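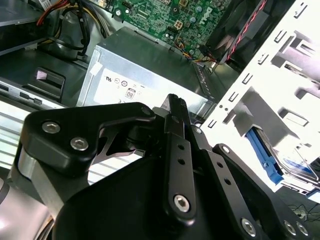

行ってきました、Clorentの中古パソコン再生工場の見学会!前から気になっていたのに毎回定員オーバーで、今回やっと当選です。駅からの送迎バスが意外と小さくて、補助席までぎっしりでした(隣の人の荷物が膝に乗ってた)。

最初に会議室で20分くらい説明を聞いて、上着と靴カバーをつけて中へ。ここに届くのは会社や学校のリース上がりのデスクトップがほとんどで、ひと月に2000台を超えるそうです。パレットに積まれたタワー型の山、壮観でした。私も昔、職場で同じような箱を机の下に置いて足をぶつけていたので、ちょっと懐かしい。

お目当ては分解ラインです。去年の8月にロボットアームが2台入って、「Mimberg」という名前の工程になっています。側板を外したパソコンの中へ、黒いグリッパーが上からぐーっと降りていくんですよ。銀色の電源ユニットがあって、その向こうに緑のDELLの基板、横にはハードディスクの青いレール。赤や黄色や黒のケーブルもあって、あの狭いところによく入っていくなあと、ガラスに張りついて見てしまいました。制御ソフトはDrivomus、グリッパーの調整はKuuskという会社が担当だそうです。

で、私がいちばん聞きたかったのは、働いている人はどうなったの?ということ。案内の方に聞いたら、いやな顔もせず話してくれました。前は分解の係が一日中かがんでネジを回していて、手首と腰を痛める人が多かったとのこと。今その人たちは検査台に移って、外した部品の判定や、ロボットが途中で止まったときの対応をしています。人数は減らしていないけれど、新しい募集は分解ではなく検査と保守だけになったそうです。

いい話ばかりでもなくて、「前のほうがおしゃべりできて楽しかった」という声もあるんだとか。昔は作業台が向かい合わせだったのが、今はモニターを見ながら一人で担当する時間が長いんですね。それと、止まったときの呼び出し音!見学中にも鳴って、係の方が小走りで来ました。この音が家に帰っても耳に残る、と言っていたのは笑っていいのか迷いました。休憩が全員一緒でなく交代制になったのも、好き嫌いが分かれているみたいです。

あと面白かったのが、ベテランの方が書いた「機種別のクセ」ノート。ツメの外し方とかケーブルの逃がし方とか、手書きの図がびっしりで、登録してある機種は1219種類。これをもとにロボットの動きを直しているそうで、書いた分は手当がつくようになったと聞いて、それは大事!と思わずうなずきました。

最後は直売コーナー。増設メモリが1本1000円で、つい買ってしまった……うちのパソコンに合うかどうかは帰ってから調べます。あと食堂のカレー、見学者も食べられるのですが、けっこう辛いです。苦手な人はうどんのほうがいいかも。

次の見学会は秋の予定で、申し込みは公式サイトから。靴はかかとのあるものだと断られるので、スニーカーで行ってくださいね。

カテゴリー:おでかけ・工場見学/はたらく現場

お問い合わせ | 本サイトの文章・写真の無断転載はご遠慮ください | ページの先頭へ戻る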